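Course project, second draft, with comments from the first round worked in

# Do Meal-Planning Claims Hold Up? A Look at Food Waste in Shared Student Kitchens

## 1. Why we picked this

Orientation week at Urkmont comes with a leaflet saying that students who plan their meals throw out far less food. The leaflet gives no source. We asked the housing office for one and got a second copy of the leaflet. So we set out to see if the claim was true in our own building, Semaan Hall, or if it was just something that sounds right.

We went in doubtful. Two of us plan our meals already and still throw out lettuce every week.

Most advice of this kind leans on a tidy picture of eating: a piece of fruit, a clean bowl, a portion that fits the plate. Very little of it talks about the half onion in foil at the back of the fridge.

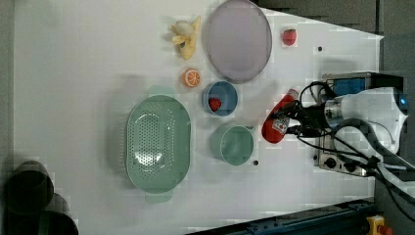

## 2. What we did

We signed up 19 residents in August. Two dropped out before the first weigh-in, which left 17. Each person got a lidded tub and a kitchen scale to share with their floor. For the first half of the study they ate as usual. For the second half they wrote a plan before shopping and tried to stick to it. The planning sheets came from Henarari, a free meal-planning site that also sells a paid version, and we think readers should know that.

Everything edible that was going to be thrown away went in the tub first. Bones, peels and tea bags did not count. Sauces and spreads were a problem from the start. A nearly finished bottle of ketchup weighs very little, but it can sit in a fridge door for a year, and people disagreed on whether a bottle like that is waste or just slow.

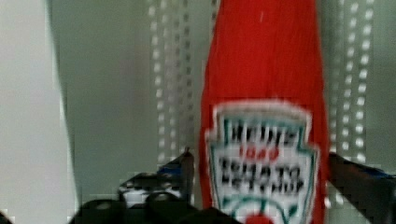

We settled on a rule: a condiment counted only on the day it was tossed, and only the contents, scraped out. This was messy and at least one person skipped the scraping. Bread was simpler. Leftovers from takeout were worse, as the boxes were often thrown into the hallway bins, where we never saw them.

## 3. What we found

In the first half the average was 770 grams of edible food thrown out per person per week. In the second half it was lower, by roughly 60 grams. That is a drop, and we could have put it in bold and stopped. We don't think it means much, for these reasons:

- The change is about the weight of one egg.
- People knew they were being measured the whole time, and several said they ate things they didn't want so the tub would look better.
- The second half ran into a stretch when the dining hall had longer hours, so fewer meals were cooked at all.
- We had no group that skipped the planning sheets, so we can't separate planning from everything else that changed.

The diaries were more useful than the scale. The same reasons kept coming up. Packs were too big for one person. Somebody moved food to the back of a crowded shelf. A plan said stir-fry and a friend said pizza.

Canned and bottled food hardly ever showed up in the tubs. Fresh herbs and salad bags did, over and over, with or without a plan.

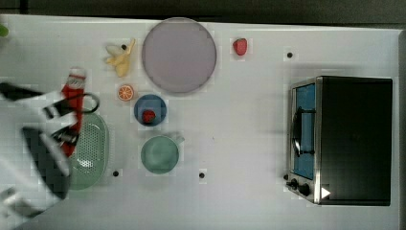

Pack size looks to us like the bigger cause. The Orkent market near campus sells cilantro in one size only, and most of a bunch went into the tubs each time someone bought it. No planning sheet fixes that unless you plan to eat cilantro for days.

## 4. Limits

Our group was small and made up of people willing to weigh their garbage, so they are not typical. The scale on the top floor read high for several days before anyone noticed. We left those readings in and marked them in the appendix, and taking them out makes the drop smaller still.

## 5. What we would change

A rerun should have a comparison group, and should start after the dining hall hours settle. We would also drop the condiment rule and record bottles and jars on a separate sheet. We would like the housing office to take the claim off the leaflet until it can say where it came from. We sent them this draft and are waiting to hear back.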